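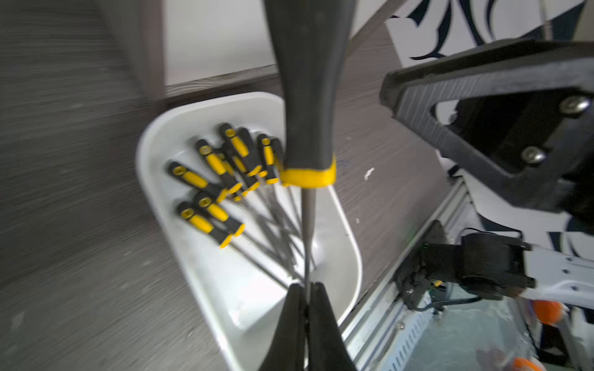 Treloar Screwdriver Sorting Set

Version 9 of the hand tool records kept by the Pledbridge tool library. Covers screwdrivers only. Pliers, wrenches and bit holders are in separate sets.

Contents

items.csv: one row per screwdriver, 109 rows
trays.csv: one row per tray, 32 rows
checks.csv: one row per inspection, 1,201 rows
notes.txt: free text carried over from the old Conard ledger

Fields in items.csv

item_id: integer, never reused
tray_id: matches trays.csv
tip_type: slotted, phillips, pozidriv, torx, hex, unknown
tip_size: as stamped on the tool; blank if worn off
shaft_mm: collar to tip, measured with a steel rule
handle_color: main color first, then accent, e.g. black/yellow
condition: good, worn, chipped, bent

Conventions

Handle color does not identify tip type. Several trays hold tools with matching handles, so tip_type was entered only after looking at the tip itself. If the tip could not be read, use unknown and leave tip_size blank.

Tools are stored loose in the tray. Order within a tray has no meaning and is not recorded.

A tool with a bent shaft stays in items.csv after it is withdrawn. Its tray_id is set to 0.

Known problems

Rows imported from the Conard ledger give length over the whole tool, handle included. These have shaft_mm blank and the old figure in notes.txt.

Pozidriv and phillips were not separated before version 4. Older checks may disagree with the current tip_type. Use items.csv.

Two tray labels printed on Trilitz stock have faded and are due for replacement in February.

Encoding is UTF-8, comma separated, header in the first row.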